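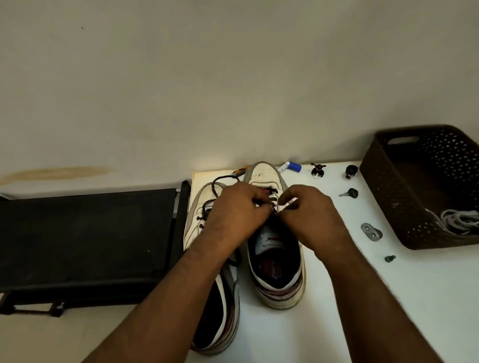
*Lacing subset, head camera view. Both hands at the laces of the right shoe, its mate alongside.*

# Zernside Laces

Hi! This is the data card for Zernside Laces, a set of 2,929 short first-person clips of people lacing and tying shoes with their bare hands. I put it together with Dirceu Amaral to answer one fairly stubborn question: can a two-armed robot get better at handling string-like stuff by watching human hands first, before it sees any robot data at all?

Short answer: yes for threading and pulling, not so much for the bow. More on that below.

## What's in a clip

Each clip covers one stretch of work on the laces, seen from the head. You get:

- `rgb/` – the video
- `hands/` – estimated hand poses, left and right kept separate
- `phase.json` – our labels: `reach`, `pinch`, `thread`, `pull`, `cross`, `loop`, `release`

Pinches are the part I care about most, and they're also the messiest. When the fingertips nearly meet over the shoe opening, the hand tracker loves to swap left and right. Dirceu fixed the worst of these by hand one long Saturday, but please don't treat the hand poses as ground truth. Forearms cover things up a lot too (look at the second shoe in the picture), so we have a `hidden` flag for laces you can't follow the whole way.

We left the tables as they were. Keys, markers, little figurines, a basket with a cable in it – all fair game. An early version of the model trained on tidy tables only, and it fell apart the moment a stray cord showed up.

## The method, quickly

We pretrain on the human clips, predicting where both pinch points go next, then fine-tune on a small pile of teleoperated runs. The policy is called Lisley and lives in its own repo. Brunner is the same network with no human video, so that's your baseline.

## What we got

We ran 8 shoes the model had never seen. Lisley threaded a lace through the first eyelet on all 8. It finished a full bow on 2, and one of those was pretty ugly. Brunner never got to a bow.

I think the loop step fails because the fingers hide the lace right when you need to see it. Dark laces over a dark tongue are especially rough. If you have a better idea, open an issue, I'd love to hear it!

## Splits

Use `train` and `val` as given. The `wiston` split was recorded in a different room and is for testing only, so please don't tune on it.

## Still to do

- redo the `cross` labels, which start too late in over half the clips
- add left-handed tying
- May build: smaller download with the video at half size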